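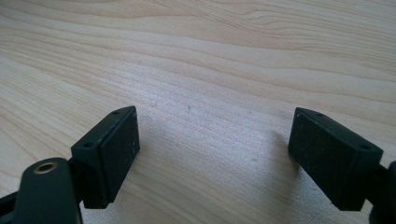

What is a kitchen table?

A kitchen table is a table kept in or next to the kitchen, used for preparing food, for eating it, and for most of the other business of a household.

Kitchen table

The kitchen table is a piece of domestic furniture found in a large share of homes. It differs from the dining table mainly in social standing. A dining table is reserved for meals and guests, and in many houses sees few of either. The kitchen table is used every day and is seldom polished. Where a home has only one table, its owners usually decide what to call it according to how they feel about the room.

Origins

Early kitchen tables were workbenches. In larger houses they were heavy, fixed in place by their own weight, and used by servants who mostly ate somewhere else or standing up. Tops were left bare so that they could be scrubbed with sand or soda, a treatment that wore away the soft parts of the wood and left the harder lines of the grain standing proud. Worn ridges of this kind are now much admired by buyers who have never had to scrub them.

In smaller homes there was no such division. One table stood in the one heated room and served for bread, mending, homework, laying out the dead and, in some districts, killing the pig. The Grakdale table, a local type with a deep drawer at each end, is often described in sale catalogues as a farmhouse piece, although most surviving ones came from terraced houses in the town. The two drawers are said to have been for knives and for money. Those opened in recent years have tended to hold string.

Decline and return

The fitted kitchen nearly did away with the table. Continuous worktops took over the preparation of food, and planners of the period regarded a table in the middle of the floor as an obstacle. New houses were given a serving hatch, through which dishes could be passed to a separate dining room, where they arrived slightly cooler. Breakfast bars were offered by way of compensation. They allowed a family to eat side by side facing a wall.

The table came back when the wall between kitchen and dining room came down, an alteration carried out so widely that some streets in Kesteddale have no original ground-floor partitions left. Furniture makers responded with larger tables. The firm of Jindell, which had made school desks, brought out its first kitchen model in this period and gave it 6 legs, the middle pair being placed exactly where a seated adult keeps their knees. It sold well and was not altered for 19 years.

Construction

Most kitchen tables have a flat top, an apron (the band of wood running beneath the edge) and four legs. Pedestal tables do away with corner legs and so allow an extra person to be squeezed in, at some cost to stability when anyone leans on the rim to make a point.

Tops are made from solid wood, from veneer over board, or from board covered with a printed surface that looks like wood. Pale finishes have been in fashion for long stretches, partly for the light they throw into a room and partly because dark ones show flour. Solid tops move with the seasons, widening in damp weather and shrinking in dry, and a well-made one is fixed to its base in a way that lets it do so. A badly made one splits, usually in the first winter of central heating. Sellers call this character.

Extending tables use a spare leaf, stored inside the frame or, more often, behind a wardrobe. The leaf is kept out of the light and so stays a different colour from the rest of the top. Owners generally discover this at the start of a large family meal.

Height

Kitchen tables vary in height less than other furniture, as they have to agree with chairs. The gap between seat and tabletop matters more than either figure alone. Trouble arises when the two are bought separately, and a household may spend decades eating with its elbows at shoulder level without tracing the cause.

Older work tables were taller, being meant for people on their feet. Many have had their legs cut down to suit modern chairs, not always by the same amount. The folded piece of card is the usual remedy.

Uses

A survey of households in Kesteddale asked residents to record what was on their kitchen table at six o'clock on a Thursday evening. Of the 50 homes that replied, 39 listed unopened post. Fewer listed food. The report was criticised for not asking whether the post was the same post as the week before.

Other common uses include schoolwork, sewing, paid work done from home, the cutting of hair, and the conversations that begin when somebody asks everyone to sit down. The Mwaipopo community archive, which collects recorded memories of family life, keeps a separate index heading for this last group. It is one of the longest in the catalogue, just after "weddings, arguments at".

Care

Bare or oiled wood is wiped with a damp cloth and re-oiled when it begins to look dry. Varnished tops need less attention until the varnish fails, after which they need a great deal. White rings left by hot cups sit in the finish and can often be lifted with gentle warmth. Mayonnaise, walnuts, toothpaste and cigarette ash all have their supporters as well. Black rings have gone into the wood itself and are normally dealt with by a fruit bowl.

See also

Breakfast bar
Dining room
Drop-leaf table
Serving hatch
Tablecloth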